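Hirnthorpe Netball Forum > Summer League > Division 2

Thread: Hodcombe away, what was that

benchwarmer_bev
12 August 2026, 21:14
Lost by 19. I had us down to lose by nine, so I suppose I was half right. We were level after the first quarter and then somebody decided our tallest player should be at wing attack, where she spent the evening apologising to people's elbows.

Soo-ah Kong was the only one who looked as if she'd met the ball before. Give her the bib and leave her in it. 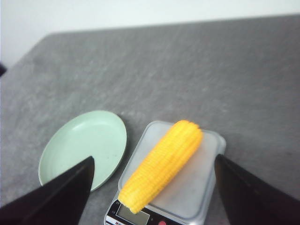
Anyway, we've got Vasseur at home next and they haven't dropped a point all August. I'll be bringing a cushion and low expectations.

GD_forever
21:40
Bit harsh. Soo-ah Ham was out with her ankle and you can't lose your goal keeper and carry on as normal. The wing attack thing was daft, I'll give you that.

hodcombe_lurker
21:52
Home fan here, hello. You were better than the score. Your shooter hit the post so often in the third quarter that I started to feel sorry for the post.

benchwarmer_bev
22:03
That's the nicest thing anyone's said about us since May.

pivot_pete
22:10
Disagree about Kong. Lovely hands, but she was called for footwork all night and two of their goals came straight off it. Ham covers for her and you only notice when she's missing.

GD_forever
22:17
Pete, you left at half time. I saw your car go.

pivot_pete
22:19
I saw enough.

benchwarmer_bev
22:31
Does anyone know if Ham is back for Vasseur? And whose turn is it to bring the oranges, as mine are staying at home after the comments last time.

GD_forever
22:38
She's having the ankle looked at tomorrow. Oranges are Pete.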